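News > Members' Letter > May

Snack table, take two

Well, the spring book swap happened, and my feet still hurt! We had 253 books on the tables by ten in the morning (I counted them twice, then gave up and had a coffee). Most were thrillers, as usual, plus a whole box of gardening books from Marion Hepburn that went in the first half hour.

Now, food. Last year I baked everything myself and swore I'd never do it again, so this time we bought packaged snacks and cold drinks and charged 2 dollars a piece. We took in 93 dollars, enough to pay for the hall and leave a bit over for new shelf labels. I do miss the lemon bars, and I know some of you do too, but I got to browse for once and came home with a fat old sea novel I'm already halfway through.
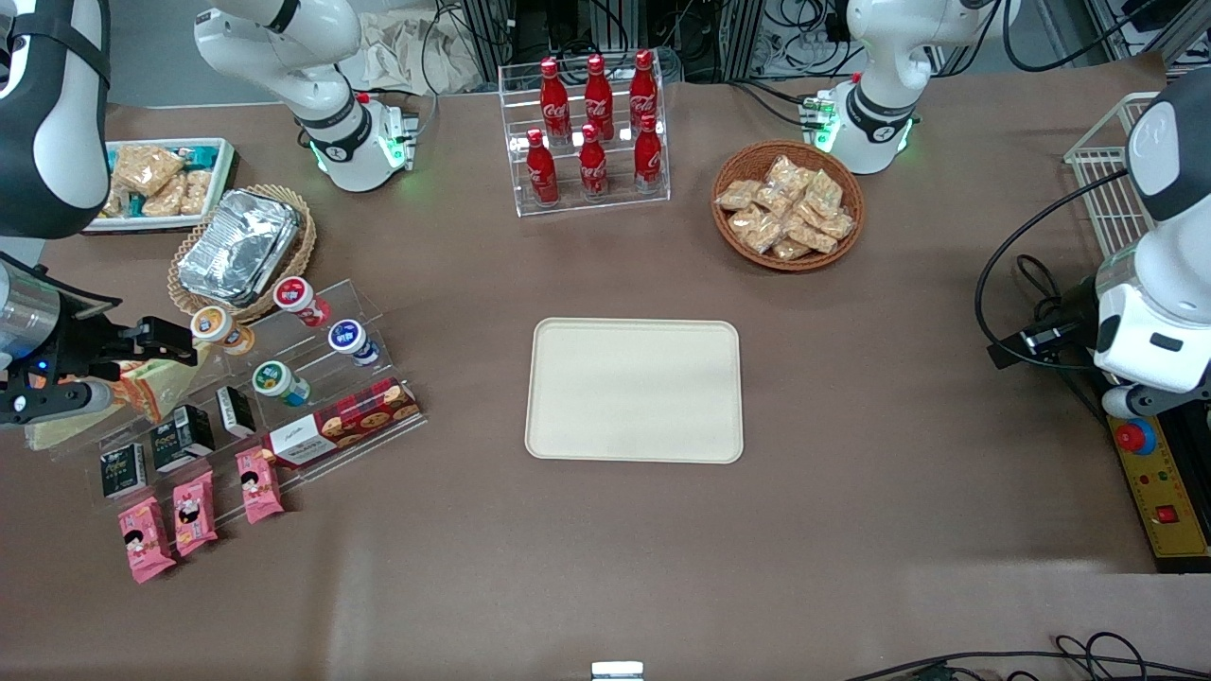 Guido Parisi wrote to me that the prices were fine but he'd happily trade every packet of chips for one homemade cookie, and could we please have tea next time. Tea, yes. Cookies, only if he brings them. Leftover books are in my hallway until the end of May, so come and dig!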